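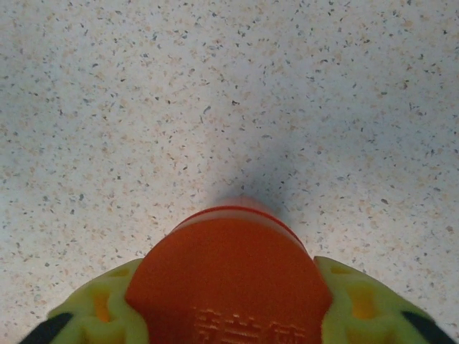

# Ostwood Floor Maintenance Records: Data Card

Posted in December by the Ostwood records group

## Summary

Ostwood is a table of cleaning and repair records for hard floors in public buildings. It holds 773 records from 101 buildings, mostly schools, clinics and municipal offices. Each record covers one maintenance event on one floor area. The source records were kept on paper or in the Dumano work order system and were merged into a single CSV file.

The table is meant for comparing maintenance intervals across floor types. It does not contain prices.

## Files

- `records.csv`: one row per maintenance event
- `buildings.csv`: one row per building, joined on `building_id`
- `codes.csv`: lookup table for floor type and treatment codes
- `CHANGES.txt`: edits between versions

All files are UTF-8, comma separated, with a header row. Empty cells mean the value was not recorded. A zero is a real zero.

## Main fields

`floor_type`: terrazzo, sheet vinyl, vinyl tile, rubber, sealed concrete, or other. Speckled finishes are often entered as terrazzo on paper forms even when the floor is vinyl. Where a purchase record was available, the entry was corrected and `type_checked` is set to 1. Treat unchecked terrazzo entries with caution.

`treatment`: sweep, damp mop, machine scrub, strip, seal, burnish, patch. Multiple treatments on the same visit are separated by a semicolon.

`area_m2`: floor area treated, rounded to the nearest 10. Areas given in square feet were converted before rounding.

`interval_days`: days since the previous event on the same area. Empty for the first event.

`traffic`: low, medium or high, as entered by building staff. There is no shared definition behind these levels, and they should not be compared between buildings.

## Processing

Paper forms were typed in twice by separate operators. Mismatches were settled by going back to the form. Dumano exports were used as is, apart from removal of duplicate work orders. Product names were replaced with treatment codes. Staff initials and room numbers were dropped.

## Known problems

- Buildings in the Zwahlen district report strip and seal as a single treatment. These rows carry both codes.
- Grisero buildings changed form layout partway through collection. The old layout had no field for traffic.
- Routine sweeping is underreported everywhere.
- 2 buildings have no join key in `buildings.csv`. Their rows are kept in `records.csv`.

## Use

Load `records.csv` first, then join on `building_id`. Filter on `type_checked` for any analysis by floor type. Do not use `interval_days` as a measure of wear; many intervals follow the school calendar.

Corrections should cite the `record_id` and the field name.

2 comments | 10 shares

Contact | Copyright Ostwood records group | Back to top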